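Sinking funds are a plain idea. A household takes an expense that arrives once or twice a year, divides it by the number of paychecks in between, and sets that amount aside each time. Getsemaní Medrano has run her household on the method since she paid off a car loan early and found that the next insurance bill went straight onto a credit card. She now teaches a short evening course on it at the Cuevas branch library. We spoke by phone in October.

Medrano worked in accounts payable for Stalell, a parts distributor, and she describes her own budget in the terms she used there. "A bill that comes every six months is a monthly cost with a bad schedule," she said. "At work we accrued for it. At home I was surprised by it twice a year."

Her first attempt used one savings account for everything. It held the car insurance money, the holiday money and the emergency money together, and she tracked the split in her head. Within a few months the balance looked healthy and the insurance portion had been spent on tires. "The account said one number. The number was correct. It just did not tell me what any of it was for."

She then moved to a spreadsheet with one row per fund. Each row has five columns: the target amount, the due month, the balance, the number of paychecks left, and the contribution per paycheck. The last column is a formula. It subtracts the balance from the target and divides by the paychecks left. If she skips a contribution, the formula raises the remaining ones.

The car insurance row is the one she shows in class. The premium is $854 every six months, and she is paid every two weeks, so there are usually 13 paychecks between bills. That gives a contribution of $65.69, which she rounds up to $66. "I round up and leave the extra in the row. It comes to a few dollars by the end and I carry it into the next period."

Not every row has a known target. For car repairs she sets a ceiling of $500. Once the row reaches the ceiling the contribution stops, and it starts again after a withdrawal. She chose the figure by reading back through two years of card statements and using the largest single repair. The row for vet visits works the same way, with a contribution of $38 per paycheck until it is full.

I asked how she handles a month when the contributions add up to more than she has. Her answer was to rank the rows by what happens if they fall short. Insurance and property tax come first, since missing them carries a penalty or a lapse. Repairs come next. Gifts and travel are last, and those targets can be cut. "You can buy a smaller present. You can't pay a smaller premium unless you change the policy."

Her sister-in-law, Anayeli Huerta, uses the same sheet with a different cash setup. Huerta is self-employed and paid at irregular times, so a fixed amount per paycheck does not work for her. She sets aside a percentage of each payment and fills the rows in order of due date. "I had one client payment arrive 57 days late," Huerta said. "With a fixed amount I would have been behind on every row. With a percentage I was only behind on the date."

Both women keep the money in a single savings account again, with the spreadsheet as the record of who owns what. Medrano checks once a month that the rows add up to the account balance. When they don't, the usual cause is interest that has not been assigned to a row. She has tried bank accounts that offer named sub-accounts and has no objection to them – she prefers the sheet because she can see the due months side by side.

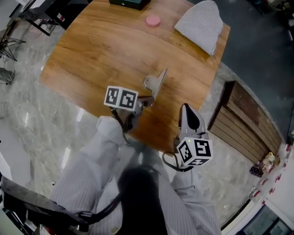
Saving & Budgeting

On the matter of starting in the middle of a cycle, Medrano is strict. If the premium is due in two months and the row is empty, the formula will return a large contribution, and she advises people to look at it before changing anything. Some can meet it. Others pay the first bill from general savings and begin the row with a full period ahead of them. She does not recommend lowering the target to make the number look better.

Engelbert Pichler, who took the course last spring, did the second of these. He paid one property tax bill from his emergency fund, added a row to pay the emergency fund back, and closed that row the following year. "It was slow," he said. "The sheet told me how slow, so I could plan for it."

Medrano reviews her targets once a year, in the month after the second insurance renewal. She enters the new premium, deletes any row she has not used, and copies the sheet to a new tab. The old tabs stay in the file. Her oldest one still has the single row she started with, and a note next to it that says "tires."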